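Home | Club Kits | Challenges | Spare Parts | Contact

Waaka Bathroom Tidy Challenge Pack, from Trustero
Item 227. Suits clubs and classes of up to 19 students.

We put the Waaka pack together for school and community clubs that already have an arm and a gripper, and would dearly love something more interesting to do with them than stacking blocks (we've all stacked plenty of blocks!). Inside you'll find 11 task cards, a scoring chart and a leader's booklet, all built on the everyday job of wiping up around a sink and keeping the rubbish in its bin.
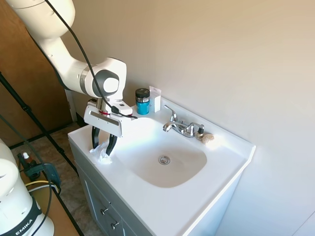

Cloth is a favourite of ours, because it never sits the same way twice and students soon get talking about where to grip it and how hard. The early cards ask only for a pick-up and a put-down, and the later ones bring in wiping, folding and working close to a bin, so a newer team can take its time and still have a lovely afternoon of it.

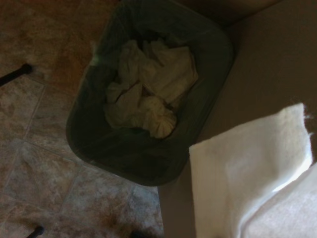 White cloth near the bin, from the gripper's side.

Arms, grippers and cloths aren't included, but any old face washer from the cupboard will do nicely. Spare task cards are sold separately under Club Kits.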